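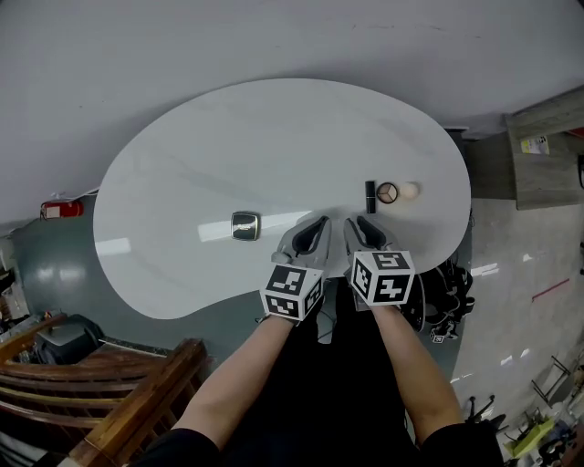

Marker cubes and tracking dropout, handheld grippers, shared workshop build

The tracking loss we have been chasing since June comes from two separate causes, and the fix for one of them makes the other worse, so I am writing both down before anyone changes the mounts again. The first cause is glare. The kidney-shaped table has a glossy top, and with the ceiling lights on there is a bright streak on it to the left of the grippers. When a marker cube passes between the overhead camera and that streak, exposure drops and the black squares merge with the gripper body behind them. The second cause is occlusion. With the two tips nearly touching over the near edge of the table, each cube hides part of the other from any camera mounted low on the far side, and the solver falls back to a single face. A single face gives a usable position but a poor rotation, and the pose flips between two solutions from one sample to the next.

On August 28, 2021 the following was posted to this list:

> I have rebuilt the left unit twice and still see the flip. The cube is
> printed at the size given in the Hunham file and the faces are flat.
> Calibration on the camera looks good. The right unit is fine for most
> of a run and then does the same thing.
>
> Questions:
> 1. Is the cube too small for the camera height we use?
> 2. Would it help to move the cube further back from the finger pad?
> 3. Has anyone tried a matte cloth over the table?
>
> I would prefer not to reprint the bases again. Each one takes 13 hours
> on the Bravo and the last two lifted at a corner.

Answers in order.

> 1. Is the cube too small for the camera height we use?

No. I logged 219 grasps with the cube at its present size. Where two or more faces were in view, the rotation was stable for the whole grasp. All of the flips were in stretches where one face was in view. A larger cube would give a cleaner single-face pose but would also knock into the other unit when both hands work on the same object. I would leave it alone.

> 2. Would it help to move the cube further back from the finger pad?

It helps with occlusion and hurts with everything else. I moved mine back 20 mm. The cubes no longer hide each other when the tips meet, but the lever arm is longer, so any error in rotation shows up as a larger error at the tip. The base also flexes more when the trigger is squeezed hard. If you do this, thicken the rib under the cube mount and redo the offset from cube to fingertip. The offset in the Hunham file is for the original position only – it is a fixed value and the software will not warn you.

> 3. Has anyone tried a matte cloth over the table?

Yes, and I do not recommend it. Thin items drag it along and the table height changes wherever it bunches up. Turning off the row of lights above the table and putting a lamp to one side removed the streak for me. Fixed exposure on the camera is also needed. With auto exposure left on, the image still pumps when a dark sleeve comes into view.

On the reprint: you do not need a new base. The Nulero adapter clamps onto the existing one with 2 screws and gives you the set-back without touching the trigger housing. It prints flat, with no supports, and I have not had one lift. Use the wider clamp version on the left unit so that the cable has room to come out at the back. Mine was being pinched and I lost the encoder readings twice before I found it.

Two things remain open. I do not have a good number for how much the pad bends under load, and the tip offset assumes it does not bend at all. For small round objects, such as a cosmetics compact, the error is large enough to matter. Also, the Flotell branch of the solver has a filter that rejects the flipped pose by comparing it with the previous one. It works until the cube is lost completely, and then it can lock onto the wrong solution and stay there. I have it switched off for now.

If you have raw logs from the right unit, please send those before changing anything on it. I would like to see whether its dropouts also line up with single-face stretches.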